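Taking Apart an Old Office Desktop for Parts

By Su-chen Poon
2025-07-06

Old office towers are good machines to learn on. They were built so a technician could get in and out quickly, and most of what you want comes loose with a latch or a few screws. I take the parts out in the order given on this page: power supply checks first, then memory, cooler, drives, and the board last. You can stop at any step if you only want one part.

You will need a Phillips screwdriver, some small containers for screws, a roll of masking tape and a pen. Isopropyl alcohol and paper towels are for the processor. A wrist strap is worth using if you plan to keep the parts in working order.

Before you open it

Shut the computer down and pull the power cord out of the back. Unplug everything else too, including the network cable. Press the power button and hold it for a few seconds to drain what is left in the board. Then lay the tower down with the removable side panel facing up. On many office models the panel comes off with a latch or one or two thumbscrews at the back edge.

Find the power supply next. It is the big metal box with the power inlet on the outside of the case. Do not open it, now or later. The capacitors inside can hold a dangerous charge even when it has been unplugged for a while. It comes out as a single sealed unit and stays that way. 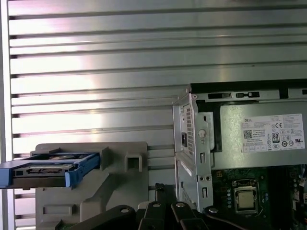
Power supply in place, with the inlet and vent holes on the rear panel.

Memory and cooler

Push the clips at the ends of each memory slot outward and the module will lift. Hold it by the edges. Put modules in an antistatic bag, or wrap each one in antistatic foam if you have it.

The cooler is held by screws at the corners on most machines of this type. Loosen them a little at a time, going corner to corner, so the pressure comes off evenly. Unplug the fan before you lift. If the cooler will not move, twist it gently from side to side until the old paste lets go. Pulling straight up can bring the processor out of the socket with it.

Clean the top of the processor with a paper towel and a little alcohol. If you are going to store the board, leave the processor in its socket with the lever down. The socket pins are thin and the processor protects them.

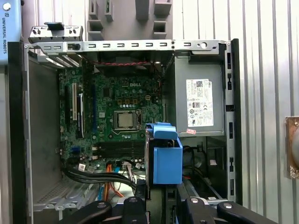 Dell board with the cooler off and the memory slots empty.

Cables

Put a piece of tape on each cable as you unplug it and write where it went. I used to skip this and spent a long evening in September working out the front panel plug on a Paston tower, one wire at a time. Now I label everything, even the plugs that only fit one way.

Data cables for the drives often have a small metal clip. Squeeze it before pulling. The wide power plug on the board has a latch on one side — press that in and rock the plug out by its body. Never pull on the wires.

Drives

Each drive has two cables, one for data and one for power. Take both off before you move the drive. In many office desktops the drive sits in a plastic carrier, often a bright color so you can tell which part is meant to be handled. Squeeze or press the tabs and slide the carrier out. The drive can stay in its carrier until you need it elsewhere. To separate them, flex the sides of the carrier outward until the pins leave the screw holes.

Set the drive down flat and gently. Keep it away from the edge of the bench and do not stack anything on it.

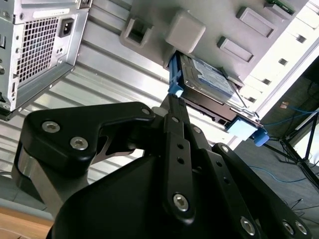
Do I need to erase the drive before I give the computer away?
Erase it or keep it. Deleting files and emptying the trash leaves most of the data where it was, so run a full overwrite on a hard drive, and check that it finished before the drive leaves your house.

Board and power supply

The power supply is usually held by 3 or more screws on the rear panel, and sometimes by a catch inside the case. Remove the screws, release the catch, and slide the unit away from the rear panel before lifting.

Take out any expansion cards, then the screws holding the board. Tip the board up slightly and ease it clear of the rear ports. If it catches, look for a screw you missed.

Bag the screws by part and tape each bag to the part it belongs to.

Related
Sorting and Storing Computer Screws
Cleaning Dust Out of a Vident Mini Tower
What to Keep From a Trernonetti Workstation
Fitting a New Fan in a Ross Desktop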